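The hand grippers — a gallery

G'day, and welcome to the page for my long-running squeeze-it-yourself gripper build. I'm Gemma Sanna, and I do most of this at Tramside, the shared workshop I joined back in December when my kitchen table finally gave out under the weight of printer spools. The idea was to make a gripper you hold in your own hand, with the same fingers you'd bolt onto a robot arm, so you can learn what the fingers are good at before any motors get a say. I've called the design Firamby, after the street I grew up on. Click through at your leisure!

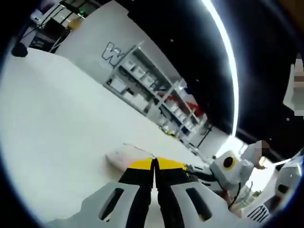
Page last changed: Jul 19, 2018

Grey fingers, black middle, yellow cap. I get asked about the colours more than anything else, and the answer is that I like yellow and had a lot of it. The slots in the fingers took five goes to get right. My first ones were too short and the plates felt like paddles, so I kept stretching them a bit at a time until I was happy with the give when you squeeze (the rejects live in a tub under my bench and I can't bring myself to bin them).

The white shelving is my favourite thing about the workshop, by the way. All those bins! I've lost whole evenings in there looking for one spring and come home with a pocketful of somebody's old knobs instead.

My test for a new set of fingers is always something soft and small. Hard blocks are easy and they flatter you. Soft things squish, roll off sideways and generally show up every sloppy joint you hoped you'd got away with. The current rule is 18 pick-ups in a row before I'll call a set finished, and I start the tally again if I fumble one.

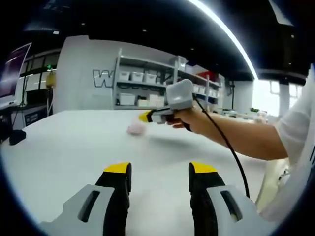
Having more than one on the go has been the best decision of the whole build. You can pass things across, compare the squeeze, and swap parts over when one starts to feel gritty. I still haven't settled on a spring. The Medero ones are lovely and light but I wear them out, and the Cuypers ones are so stiff that my hand aches by morning tea — great for the forearms, not much chop for fine work.

Next on the list is the cable, which I'd like to run somewhere tidier, and then a smaller grip for people with smaller hands than mine. I've got 800 grams of grey filament left and I'm determined to get both jobs out of it before I buy any more.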